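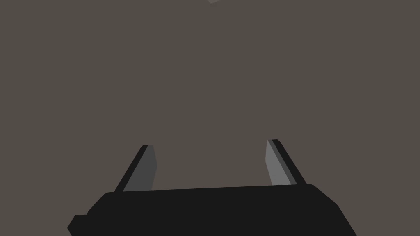 Re: [sultemgate-users] Queue runner stalls after upgrade

Ah-rin Myung wrote:

> We moved the Drinska list host to the October release. Since then the
> queue runner stops after 80 messages and waits for the full 300 seconds
> before it picks up again. The log shows "deferred, slot held" and a
> message number, most recently 2382. Restarting clears it for an hour or so.
> Is this the locking change, or have I broken my own config?

Probably the config. The October release reads slot_limit per runner. Earlier versions read it once for the whole host. If you carried over the old file, each runner now takes the full limit and they block each other on the spool lock. The 300 seconds is the default lock timeout, so the pause itself is expected.

Please check two things.

First, run the queue lister with -v while it is stalled and see whether more than one process ID holds a slot. On our Pacheco host I had 167 entries under one stale ID, left over from a runner killed during the upgrade. Those have to be removed by hand with the runners stopped.

Second, look at the archive step. Ours renders HTML with inline attachments before it releases the slot, and a large attachment can hold it for minutes.

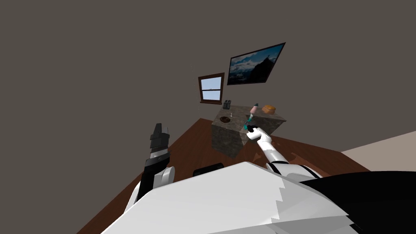
Wall with mountain picture and small window

With archive_async = yes the slot is released before rendering. Set that, divide slot_limit by the number of runners, and send me the log if it still stops.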